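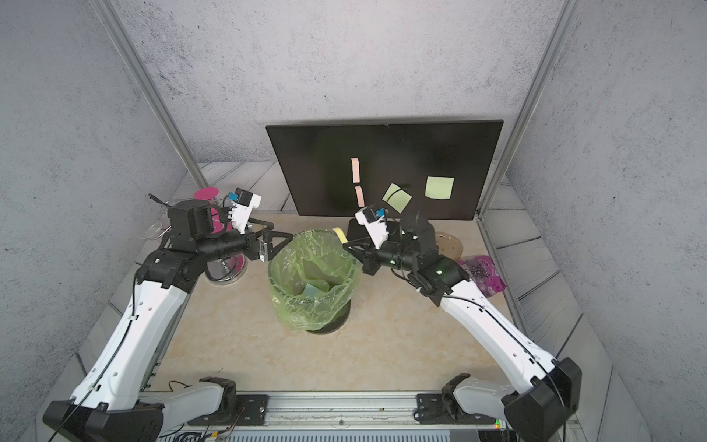 Tredness 2: motion planning and task scripting for two-arm setups

I started writing Tredness because I was sick of babysitting two arms that each thought they had the table to themselves. If you've ever watched a pair of wrists head for the same spot over a trash bin, you know the feeling! So this is one planner for both arms, with one shared picture of what's on the table, and it replans when something gets moved.

You write a job as a short text script. Mine for tidying up sticky notes off a board is shorter than my grocery list (peel, carry, drop, back off). The planner works out which arm goes first and keeps the other one out of the way.

What you get:

Two-arm planner, with a keep-out zone around each wrist
Script editor with step, pause and rewind
Fomlow, my object finder, which reads both wrist cameras and merges them into one map
Log viewer, so you can scrub back to the step where things went sideways

The planner checks its plan 400 times per job step by default. You can turn that up to 600 if your computer can take it, and on my old desktop it can't (the fan gets very loud).

Clear stuff is still the weak spot. Fomlow does fine with matte objects, but glass dishes and thin plastic bags can fool it, so for those I mark a box on the map by hand. I'm working on it!

Runs on Linux. The Grimshaw driver pack is included, and other arms need a small config file, which I'm happy to help with if you write to me through the Losstead shop page.

Current version posted 6/17/22. Updates are free for everyone who already has version 2.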